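Skuleo Countertop Dehydrator – User Manual
Section 4: Drying Fruit

Revised Oct 7, 2022

4.1 Before first use

Wash the trays, the mesh liners and the drip sheet in warm water with mild dish soap. Dry them fully. Wipe the inside of the cabinet with a damp cloth. Do not place the cabinet or the power base in water.

Run the empty unit on HIGH for 30 minutes in a room with an open window. A slight odor is normal during this first run and does not return.

CAUTION: The power base draws 900 watts. Connect it directly to a grounded wall outlet. Do not use an extension cord, and do not share the outlet with another heating appliance.

4.2 Choosing and preparing fruit

Fruit should be ripe and firm. Overripe fruit may be used for fruit leather (see Section 5) but sticks to the mesh liners when dried in slices.

1. Wash the fruit and pat it dry.
2. Remove pits, cores and any damaged areas. Peeling is optional for apples, pears and peaches. Pineapple and melon must be peeled.
3. Cut the fruit into slices of even thickness. The slicing guide supplied with the unit has two settings; use the thin setting for apples and bananas and the thick setting for pineapple, peaches and melon.
4. To limit browning, soak cut apples, pears and bananas in lemon water for a few minutes, then drain well.

Note: Grapes and blueberries have a waxy skin that holds moisture in. Dip them briefly in boiling water, then in cold water, and cut grapes in half before loading.

4.3 Loading the trays

1. Place the drip sheet on the floor of the cabinet with the raised lip facing the door.
2. Lay one mesh liner on each tray.
3. Arrange the fruit in a single layer. Pieces may sit close together but must not overlap.
4. Slide the trays into the cabinet, beginning with the lowest rail. The unit holds up to 6 trays. When drying a smaller batch, leave an empty rail between trays.
5. Close the door until the latch clicks.

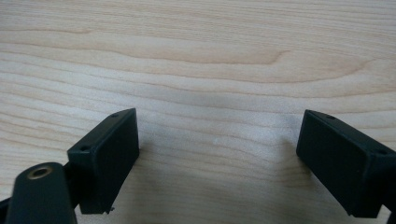

Keep strongly scented foods out of the cabinet while fruit is drying. Onions and herbs in particular will pass their flavor to apples and pears, even when placed on a separate tray.

4.4 Setting the dryer

1. Turn the dial to FRUIT.
2. Press TIME until the display shows the number of minutes required. The longest setting is 900 minutes. For most sliced fruit, begin with the time printed on the chart inside the door.
3. Press START. The fan begins first and the heater follows.
4. Halfway through the cycle, press PAUSE, exchange the top and bottom trays, and press START again.

CAUTION: The trays and the inner walls become hot. Use oven mitts when handling trays during a cycle – the outer edge of each tray heats as quickly as the center.

Drying times vary with the moisture in the fruit and the humidity of the room. Fruit dried in April may take longer than the same fruit dried in a heated kitchen in winter.

4.5 Checking and storing

Let a test piece cool before checking it. Finished fruit bends without breaking and shows no moisture when torn. Banana slices may be dried further until crisp.

Store cooled fruit in airtight jars, filled loosely. Shake the jars once a day for the first week. If droplets form on the glass, return the fruit to the dryer. Discard any fruit that shows mold.

Recipes in this section were tested by Pacita Saludo and Omid Tabrizi. For replacement liners, see Section 9.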